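Drurness Covered Hand Kit: Evaluation Recordings
Data card, release 2
Issued by the Skolov Trials Office, July 8, 2021

Summary

This release contains recordings made during the review of the Drurness Covered Hand Kit, a fabric cover and fingertip set sold for use with multi-fingered robot hands. The kit was lent to the Trials Office by its supplier, Grellel, and was returned at the close of the review. Grellel had no part in the selection of recordings and was shown the text of this card before issue.

Contents

The release holds 47 recordings from the wrist camera, with joint readings for each and a short written log. Of these, 39 were made with the cover fitted and the remainder with the hand bare. File names begin with C for covered and B for bare. Recordings 16 and 22 have no joint readings, owing to a fault in the logging computer, and should be left out of any work that depends on them.

Method

Recordings were made indoors, in the carpeted corridor and adjoining rooms of the MacAulay building. The arm was moved by an operator at walking pace or slower. Lighting was left as found. The cover was refitted at the start of each session in accordance with the supplier's leaflet, and the drawcord was tightened by hand.

Points noted in review

1. Fit. The cover sits well over the knuckles but its lower edge is not held in place. It may settle differently from one session to the next, and users comparing sessions should allow for this.

2. Camera view. With the cover fitted, cloth takes up much of the upper part of the picture. The four fingers remain in view below the hem, down to their black tip pads — enough for finger position to be judged by eye.
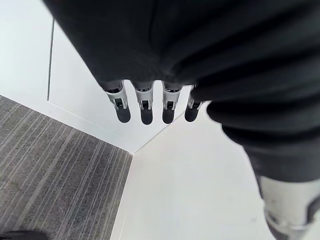 3. Cleaning. The cover may be washed at low temperature. The tip pads are to be wiped with a damp cloth and must not be soaked.

Known limits

The recordings cover one hand and one size of cover. They do not support any finding on wear over time. The bare recordings are fewer in number and were all made in a single session.

Terms of use

The release may be used for research and teaching. Resale is not permitted. Corrections received by the end of August will be included in release 3.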